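4.2 作業の再配分と担当者の受け止め

調査対象としたアグベコの仕分け部門では、青果物を籠に収める工程の一部がロボットアームに移された。導入前、この工程は担当者が立位で行い、休憩を挟んで同じ動作を繰り返す作業であった。導入後、担当者の持ち場は卓の脇から操作端末の前へ移り、主な仕事は手首カメラと上方カメラの映像を見比べ、停止した動作を再開させるか取り消すかを決めることになった。聞き取りは13名に対して行い、10月の勤務時間内に実施した。

職務記述書の上では、この変化は「作業」から「監視」への移行と整理されている。しかし観察記録では、両者の境目はそれほど明瞭でなかった。担当者は映像だけで判断できない場合に席を立ち、卓まで歩いて目で確かめている。手首カメラは対象面に近づくと焦点が合わず、灰色の濃淡しか得られないことがある(図3)。経験の長い担当者ほど、こうした映像を手がかりとして扱わず、早い段階で上方カメラに切り替えていた。 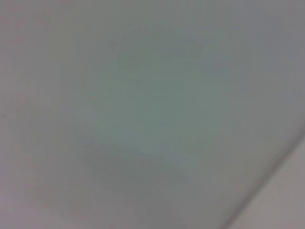
見えないときに待つのか止めるのか、そこを決めるのがいまの自分の仕事だと思う、とズルキフリ・ルメンタは述べた。手を動かしていた頃は迷う前に指が分かっていたので、その分だけ今のほうが疲れる日もあるという。

同様の発言は他の担当者からも得られた。身体的な負担については、腰と肩の痛みが軽くなったとする回答が多い。一方で、判断の回数が増えたこと、その判断が記録に残ることを負担に挙げる者もいた。停止と再開の操作はすべて端末に保存され、調査期間中の記録は456件であった。このうちどれが妥当な停止であったかについて、現場の班長と保守担当の見解は一致していない。班長は品物の傷みを避けるための停止を評価し、保守担当は不要な停止が処理量を下げていると見ていた。

訓練の方法も変わった。以前は新人が熟練者の隣に立ち、手元を見て覚えていた。現在は練習用の卓で、品物と籠を一つずつ置いた単純な配置から始める(図4)。新人はまず上方カメラの映像で品物、籠、グリッパの位置関係を読み取り、次に動作の開始を指示する。エデム・グベホによれば、この段階で急がせると、後になって停止の判断が遅れる者が出やすい。訓練の時間は勤務表に組み込まれているが、繁忙時には短縮されることがあり、担当者の不満はこの点に集中していた。 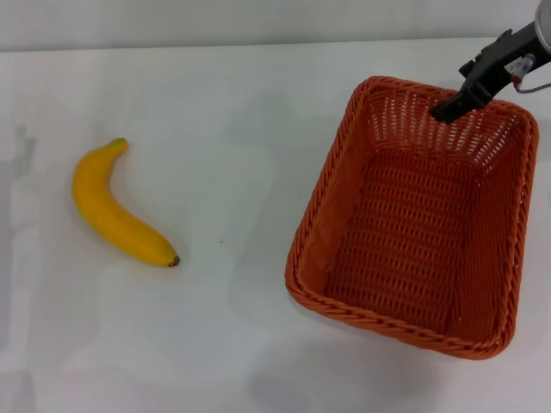 図4 上方から見た練習用の配置。左にバナナ、右に空の籠、籠の上方にグリッパ。

賃金区分については、聞き取りの時点で改定が行われていなかった。担当者は従来と同じ区分のまま、停止の判断と簡単な点検を引き受けている。ヴェンドゥラ・シュチェパーネクは、点検を担当の仕事に含めるのであれば区分も見直すべきだと繰り返し述べた。管理側は、点検は保守部門の業務であり、担当者が行っているのは目視の確認にすぎないと説明している。この認識の差は次節で扱う配置転換の問題にも関わる。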